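How to Keep Seat Cushions From Sliding on Chairs With Wheels

By Chaltu Feyisa
Updated May 8, 2025

In our meeting room in Cirkbridge we use chairs with casters, and on top of them I put brocade cushions. The cushions are pretty, but brocade is a slippery cloth. Every time a person stood up, the cushion went with them or fell to the floor. I tried three methods before I was satisfied. I write here the one that stayed.

What you need

A cushion for each chair
Non-slip shelf liner, the soft kind with small holes
Cotton ribbon, 18 inches for each tie
Needle and strong thread
Scissors and a piece of chalk
A damp cloth

Step 1. Clean the seat

Wipe the seat with the damp cloth and let it dry completely. If there is dust under the liner, it will not grip. Please do not use furniture polish, it makes the seat even more slippery than before.

Step 2. Cut the liner

Put the cushion upside down on a large table and lay the liner over it. Mark the shape with chalk, then cut a little inside the line, so the liner does not show when the cushion is in its place. My first one I cut exactly on the line and you could see it from the door.

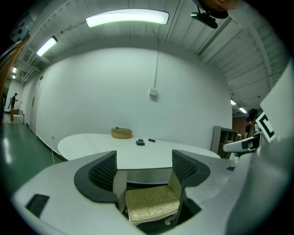

Pale gold brocade cushion on its chair, next to the white oval table.

Step 3. Sew the liner to the cushion

Use long stitches, one near each corner and a few along the sides. Take only the bottom cloth of the cushion with your needle. If you go through to the top, the brocade will pull and the pattern will look crooked. If your cushion has a zipper, leave that side open, or you will not be able to wash the cover.

I do not recommend glue. I bought a tube of it in April at the Asfaw shop and it became hard like a plate, and it also made a yellow stain.

Step 4. Add the ties

Fold each ribbon in half and sew the fold to a back corner of the cushion. Tie it to the chair frame with a flat bow. Keep the ends short. On a chair with wheels, a long ribbon can go down to the caster and roll itself around it, and then you need to cut it out. If your chair has no place for a tie, the liner alone is enough for most people.

Step 5. Test it

Sit down, move the chair forward and back, and stand up. Do this seven times. If the cushion moved, add more stitches at the front, where the weight is when you stand.

Washing

Brocade does not like hot water. I wash the covers by hand in cool water and dry them flat in the shade. The liner can be wiped with soap, but take it off before ironing the cloth, it melts very easily. Iron from the inside of the cover, with a low setting.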